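Changes to Hall Seating at the Brannigan Centre

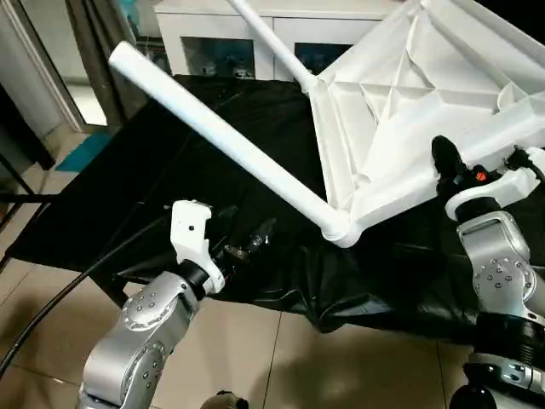
The Brannigan Centre has completed its yearly review of furniture and room use. Members and hiring groups are asked to read the following notes before making a booking for the summer.

The main hall and the Triltmont Room will continue to share one stock of chairs. Groups that need extra seating must say so on the booking form, as chairs can no longer be moved between rooms on the day. Requests should reach the office at least 13 days before the event. Where two groups ask for the same evening, the earlier request will be given first choice.

Folding tables are included in the price of hire. Table coverings are not, and groups may bring their own provided that no pins, staples or strong tape are used. Candles remain forbidden in all rooms, including those in glass holders.

Chairs should be returned to the store beside the east door in stacks no higher than the line marked on the wall. The passage to the fire exit must be kept clear at all times. Any chair with a cracked seat or an unsteady leg should be set apart and reported to the office, and should not be put back with the others.

The charge for late clearing of a room will rise to £17 from the start of June. All other charges stay the same. Regular hirers, including the Bedo Choir and the Drorkier Garden Society, have been sent the new terms by post and are asked to return a signed copy.

Booking forms for the autumn may be collected from the front desk during normal opening hours. Completed forms may be left in the box by the main entrance when the office is closed.

Issued by the Centre Office, 4/28/18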